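Notes for week three — how to read an old town directory

Share 12 Comments 0

Okay, so I promised you I'd write up the directory stuff, because I talked way too fast on it (sorry!). We're using the 1912 Larkitbridge directory, the one Kevin Egan scanned back in May. Start at the back, with the ads. I always do — they show you who had money to spend, and the Norham coal merchants took a full page!

Then go to the street lists. Names run house by house, so you can work out who lived next door to whom. Watch for "Hlongwane" at the top of Mill Row, spelled three different ways over the years. Same family, I'm pretty sure, but check the house number before you trust me.

Read it flat on a desk and keep your notes close by.

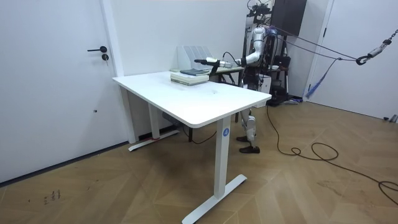
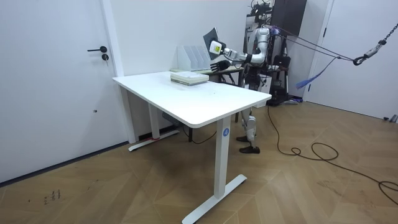
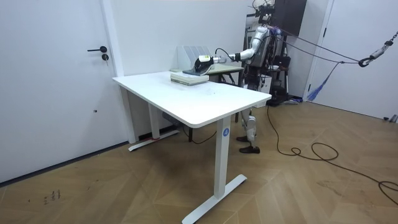
One more thing about dates. A directory was usually put together the year before it came out, so a shop listed in Urnton may have already closed. Write down the year on the cover and put a question mark next to it. For next time, pick one street and trace it through two editions — any street you like, but please not Mill Row, I've done that one to death.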